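12/26/18

Okay, Boxing Day, everyone in my house is asleep in front of the cricket, so it's time for the thread I've been threatening since July. How I got my grandmother's sourdough starter going again, and everything I stuffed up on the way. Grab some leftover pav, it's a long one.

**2/**
Background for the new people. My nan kept a rye starter in a brown crock on top of her fridge in Edthorpe for 44 years. It went with her on every house move. When she died, my aunty dried what was left on baking paper, broke it up and posted bits of it to all the cousins in envelopes.

**3/**
Mine went in the drawer with the takeaway menus and sat there. I moved house with it twice. I'm not proud of this. It looked like old wall paint and smelled like a cupboard.

**4/**
Then in July it was freezing, the heater had carked it, and I was cleaning out that drawer for something to do. Found the envelope. Her handwriting isn't on it (it's my aunty's), but I still sat on the kitchen floor for a bit.

**5/**
So! First attempt. I tipped half the flakes into warm water with plain white flour and put the jar on the windowsill. The windowsill. In July. With no heater. It did absolutely nothing for 4 days and then grew a pink streak.

**6/**
If you get pink or orange in a starter, bin it. Don't scrape it off, don't "see how it goes". The whole lot goes in the rubbish and the jar gets scalded. I know it hurts. I had a little cry over mine and then I did it.

**7/**
Second attempt I got smarter. Used a quarter of what was left and kept the rest in the envelope as insurance (please do this, I beg you). Wholemeal rye this time, the stoneground one from Jandby Mill, because that's closer to what Nan used. Equal weights flour and water, 55 grams of each.

**8/**
And I found it a warm spot. I tried the top of the fridge first, for sentimental reasons, but modern fridges don't warm up on top the way hers did. The winner was inside the oven, with the oven off and the light on. Put a sticky note over the dial. My partner preheated for a frozen pizza with it in there once and caught it with a minute to spare.

**9/**
Day two, a few bubbles. Day three, heaps of bubbles and a smell like nail polish remover. I got very excited and told everyone at work. Day four, flat as a tack. I thought I'd killed it again.

**10/**
I hadn't. Loads of new starters have a big show-off phase and then a sulk, and the sulk is normal. Keep feeding it. Mine sulked for most of a week, then one morning I opened the oven door and it had pushed the lid up and was making a run for it down the side of the jar. I yelled so loudly the dog left the room.

**11/**
The smell had changed too – apples and a bit of yoghurt, and something underneath I can only describe as Nan's kitchen after school. I rang my aunty and made her listen to me describe a jar for twenty minutes. She was very patient.

**12/**
First loaf: a brick. Colour of a brick, weight of a brick. We ate it toasted with so much butter you couldn't tell.

Second loaf: also a brick, but with one enormous hole right through the middle, like something had been living in it.

**13/**
What fixed it was boring. I bought a proper scale instead of using Nan's teacup measure, and I stopped baking to the clock. Her recipe card says "leave till dinner", which is great if you know what time she ate dinner and how hot her kitchen was. I now wait until the dough wobbles when I nudge the bowl.

**14/**
Also, the cast iron pot. I'd resisted it because it seemed like a fancy bread person thing to own. I got a secondhand Nieminen for next to nothing at the tip shop, lid a bit chipped, and the very next loaf sprang up like it had heard good news. So I suppose I'm a fancy bread person now.

**15/**
People keep asking whether it's really still *her* starter after all these feeds, or whether I've just grown whatever was floating about in my kitchen. I don't know! I took the question to work, where the smart people are, and got three different answers before I'd finished my cuppa.
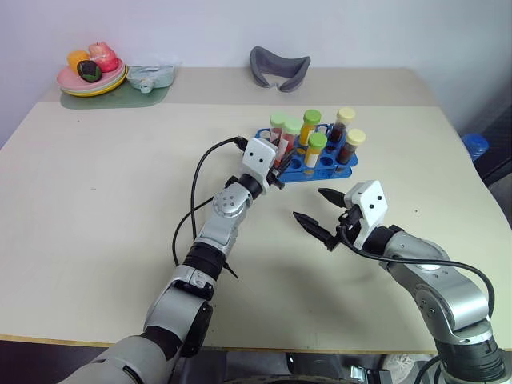 *Two robot arms and a blue test tube rack, Plisen Laboratories*

**16/**
I've got the best team in the building, and they're very well fed these days. One camp reckons the original yeasts would hang on, because they were tough enough to get through the drying. Another reckons the flour brings in its own crowd every time you feed it and Nan's bugs were outvoted ages ago. The third answer was "who cares, is there any more of the fruit loaf".

**17/**
I lean towards camp three. It came out of her crock, it lives on her kind of flour and it gets fed by someone she taught to lick the spoon. Good enough for me.

**18/**
Things I'd tell you if you've got an envelope in a drawer of your own:

- don't use it all at once
- wholemeal rye to wake it up, whatever you want after that
- tap water was fine for me, but I left it in a jug overnight first
- a loose lid, never a tight one
- put a rubber band around the jar so you can see how far it's risen

**19/**
And dry some of your own as soon as it's strong. Smear it thin on baking paper, leave it somewhere airy until it snaps, then crumble it up. I posted envelopes to all the cousins for Christmas, including the ones whose originals went out with the recycling (you know who you are). Two of them have already sent me photos of bubbles!

**20/**
Since it'll come up: no, I'm not selling it. There was a bloke in a bread group who offered to list it for me as "heritage culture" and the cheek of it still annoys me. If you're local and want some, bring a clean jar and I'll fill it.

**21/**
Oh, and I hit 4000 followers on here overnight, which is bonkers for an account that's mostly crusts and the dog. Hello! There's a fruit loaf proving as I type and I'll put the recipe up once I've worked out what Nan meant by "a good handful of peel". Her hands were tiny.

**22/**
Edit, because three of you have asked already: yes, you can feed it leftover plain flour while the shops are shut. It'll be a bit slow and a bit runny. Go back to rye when you can and it'll forgive you.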